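Friday, open day at Greva. Notes typed up before I forget the good parts.
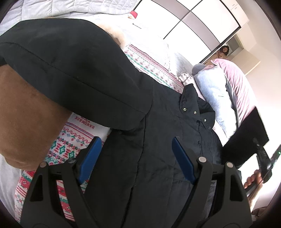 Itsuki Wada asked if the jacket wouldn't be easier to start from the hem, and I had no good answer, so it goes on the list for next week.

What I wanted visitors to see was the handheld gripper on a real garment, on a real bed, with pillows and a patterned cloth in the way. So much better than a folded towel on a bench! The stand-up collar got the most talk. It has snaps on both sides, and people kept asking whether the blue pads would take the collar by the edge or the whole flap. (I say edge. Ridwan says flap. We'll keep arguing.)

Other bits:

- Savum set now at 2,988 demos, clothes only. Want 100 more jackets before November.
- Juwita let visitors try the grips, 8 people in the first hour, and three stayed on for a second go.
- Black quilting is hard to read on the monitor. Try it with the blinds half down, same jacket.
- Ikhsan wants the next session on sleeves alone. Yes please.

Graciela has the sign-up sheet. Charge both handhelds Monday night.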